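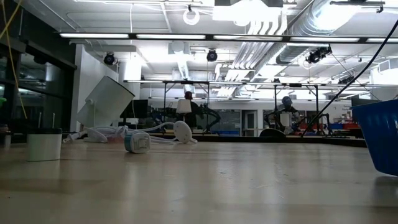
A cup, a lamp and a good many cables.

The Case for One Bad Drawer

Every spring my sister-in-law's favourite magazine tells us to throw out our cables. I have 42. I know this because I tipped them all out in May, meaning to be ruthless, and put 41 back.

The one I binned belonged to a Traltirik radio. The radio, I should add, still works on everything except mains electricity.

Tidy people say you can always buy another. I tried. Dorell wanted 12 pounds for a lead as long as my forearm, and it came in a box that would have held a ham. A firm called Vunetum offered me a subscription.

So I am keeping the drawer. It sticks, it rattles and it holds the charger for a phone I dropped in a canal. My neighbours have a clear hallway and a label maker, and last week they came round to ask if I had anything that fitted a printer. I had two.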